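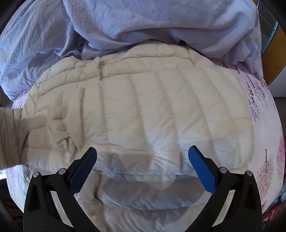
A quilted jacket on a bedspread, with both gripper fingers open over the lower panel.

The case against the puffer jacket

Meron Abera

Claims about household robots are usually stated at the level of the room. The machine will do the laundry, or tidy the bedroom. I would like to see them stated at the level of the garment, and I propose the quilted jacket as the unit of account. A machine that can take one off a bed, fold it and put it on a shelf in an ordinary house has done something worth paying for. A machine that folds tea towels on a white bench has done much less than its makers would like us to infer.

My own position is that household chores involving soft goods are not ready to be sold as a service, and that the shop floor is perhaps halfway there. I hold this view as someone who spent several years specifying end-of-line packing equipment for a clothing distributor. I have no stake in either outcome.

Start with the shop floor, where conditions are kinder. At Dinsa we trialled a Stakau cell for returns handling. The job was to take a garment from a tote, lay it flat, fold it and bag it. On T-shirts the cell completed 93 per cent of cycles without an operator touching anything. On padded outerwear it managed so few that we stopped logging after the second shift and sent jackets back to the manual line. The vendor's engineers were candid about the cause. A T-shirt, once flat, stays where it is put. A padded jacket stores energy. Each channel is a small air spring, and a fold made at one end is partly undone by the time the tool reaches the other.

Then there is the matter of where to take hold. Folding software generally wants corners and edges, and a jacket offers many lines that look like edges and are only stitching. Every seam between channels produces a bright crest and a grey valley. A pinch taken on the crest of a channel gets a mouthful of shell fabric and no control over the layers underneath. A person solves this by sliding a hand under the whole garment, and two-fingered tools are poorly shaped for that.

Bedrooms are worse again. The background in a packing cell can be specified, and ours was matte green by contract. Household linen is bought to please its owner, so it comes printed, creased and heaped on top of other things. A system that finds the garment by contrast has to cope with a cream sleeve lying over pale pink cloth dotted with small flower outlines, and with a lavender sheet lapping over the collar. Which of those layers is the job? The householder knows without being asked. The machine must be told, or must have seen enough beds to guess.

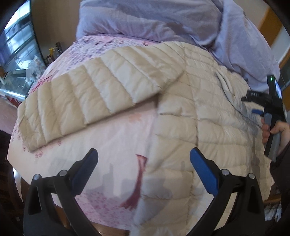

Vendors of home systems tend to answer all of this with data. Plallora's prospectus, to take one that crossed my desk in August, argues that enough human-guided attempts will cover the ordinary variety of clothing, and I think the argument is half right. Position can be learned that way. Consider a sleeve lying diagonally away from the body of a jacket, creased at every seam, with the cuff pointing off to one side: given many such sleeves, a model should learn that the sleeve comes in across the body before anything else is folded. What it will not pick up so easily from vision is load. How much fill is compressed, whether the lining has been caught with the shell, whether the sheet is coming along too, are things a hand feels in the first moment of a lift.

The usual rejoinder is that force sensing is a solved component. So it is, as a component. Fitting it to a fingertip that must also be cheap, washable and thin enough to get under a hem is a different procurement exercise, and I have yet to see a quote I would sign.

Cost deserves a paragraph of its own. Lultisance offered us a two-arm lease at $600 a week, service included. For a warehouse running two shifts that figure is defensible if the mix is mostly flat knits. For a household that handles over 20 garments on wash day and perhaps one jacket a fortnight in winter, it is absurd, and halving it twice would leave it absurd. A competent adult folds a puffer jacket badly in a few seconds, and badly is good enough for a wardrobe.

I would therefore ask three things of any demonstration. Use a garment with loft. Leave it on a bed that somebody has slept in, bedding included. Run the trial 5 times without resetting the fabric by hand between attempts, and publish all of them at normal speed, failures among them. The Stakau people agreed to the first and third conditions when I put them last year, and asked for more time on the bed.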